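Lirka Teardown Gripper Kit, Revision 7: Product Page and Service Notice

12 shares | 3 comments

The Lirka kit is a two-finger gripper with a small wrist camera, supplied for desktop computer disassembly cells. It mounts on the Sokorbridge arm adapter and runs under the Flirnix cell controller. The main uses are memory removal, processor removal and the unplugging of board connectors ahead of recycling or parts recovery.

Service notice: loss of grip on processor lift

Kits shipped with controller firmware 722 may release a processor early during the lift from an open socket. The fault was first reported in October. In the reported cases the part fell from a height of a few millimeters to several centimeters and landed on the motherboard or against the memory slots. No injuries have been reported. Damage has included bent socket contacts and, in one case, a cracked capacitor.

Cause

The controller reads finger force through a filter that is reset when the wrist changes direction. During a reset the force reading drops to zero for one cycle. Firmware 722 treats the zero as a missed grasp and opens the fingers to try again. On most parts the fingers reopen before the lift begins and the error passes unnoticed. A processor is thin, the grip is light, and the direction change comes after the part has cleared the socket.

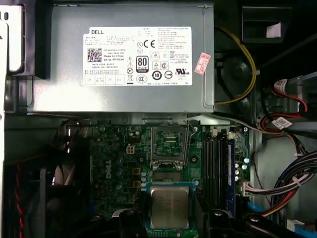
The retry routine has a second effect. After a drop, the controller keeps the last known part position and sends the fingers back to the socket. If the retention frame is open and the socket is empty, the fingertips can touch the contacts. Stop the cell at the first failed lift. Do not allow an automatic second attempt.

Required action

Install the replacement firmware from the Flirnix update menu. Until it is installed, set "Retry on zero force" to OFF and limit lift speed to 4 mm per second. The speed limit reduces the chance of a release but does not remove it.

After any drop:

- Press the stop button and wait for the arm brake to engage.
- Disconnect AC power from the computer under work, if connected. Do not open the power supply.
- Move the arm clear by hand guide mode only.
- Inspect the socket contacts under magnification before refitting a processor.
- Check both fingertips for chips or embedded metal. Replace them as a pair.

Cable contact

A separate and less frequent fault involves loose wiring near the work area. Drive cables and power supply bundles can catch on the outside of a finger as the wrist turns. The side load is read as grip force, and the controller may report a good grasp with nothing held. Tie back or unplug loose cables before starting the cycle. The Kikuchi cable guard fits Revision 7 fingers but adds width, and it must be removed for work between memory slots.

Fingertip service life

Inspect tips every 400 cycles. Worn tips do not cause the release fault but make it more likely to end in a drop.

Get service notices by email. Enter your address to subscribe to the newsletter.

This site uses cookies. By continuing to browse you accept our cookie policy.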